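Fiction > Short > Under 60 Lines

Stories Poems Archive Submit

January
by Hiwot Lemma

The Ferry Money

Etenesh counted it twice at the kitchen table. Sixty. Should be seventy. Counted again, same.

"Mulugeta."

No answer. Radio going in the back room, the tide times for Clumusside.

Last boat was at 3328's berth — they only ever called it by its number, the old hull — and it wouldn't wait. Not for her, not for her mother's coat in its paper bag, not for ten missing dollars.

She tried the jar. Tried the coat. Buttons, a bus ticket to Wudley, one of his lists in pencil. Bread. Stamps. Call Zoi abuot the roof.

The roof. Of course. He'd paid Zoi something down, out of the jar, and forgot to say. Or didn't forget.
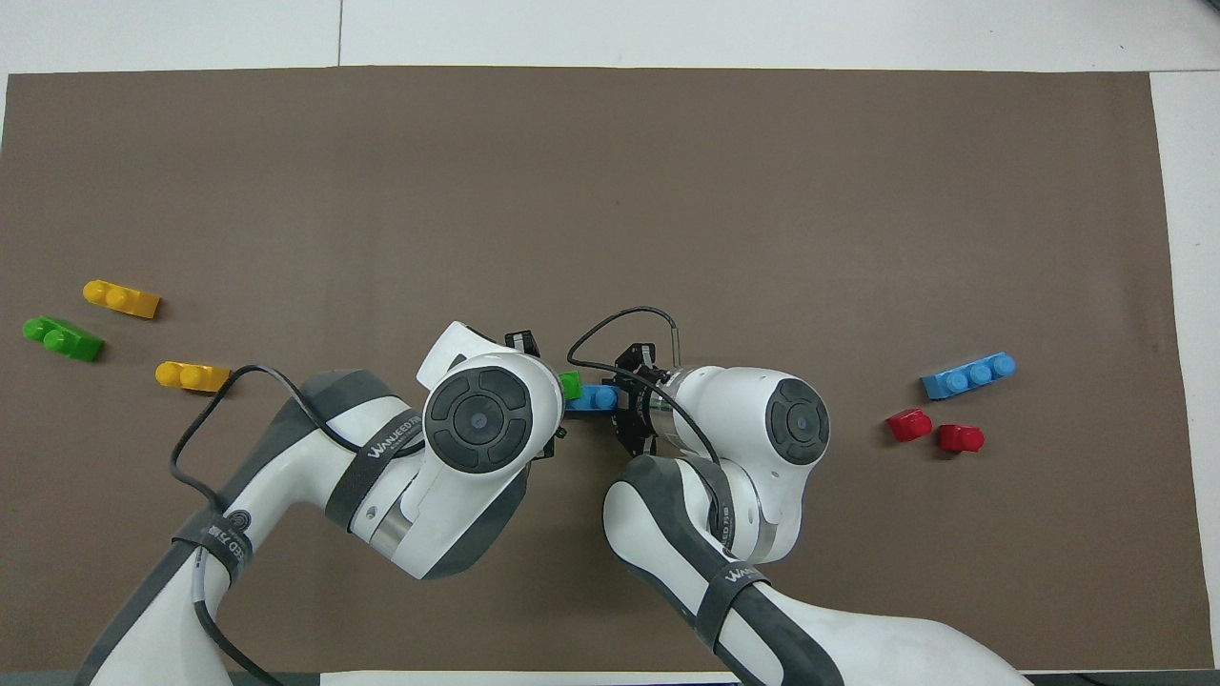
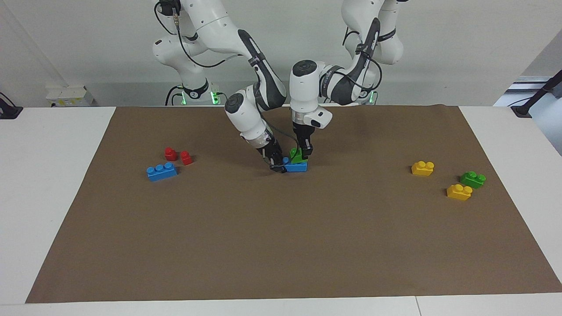 "You could of asked," she said, to the door.

The radio went off. He came out in his socks, holding a ten, folded small. Old fold, soft at the corners.

"I was keeping it back," he said. "So you'd miss the boat."

She put her hand out. He looked at it a while. Outside the horn went, the first one, the long one.

"Come with me then," she said.

He went to find his shoes.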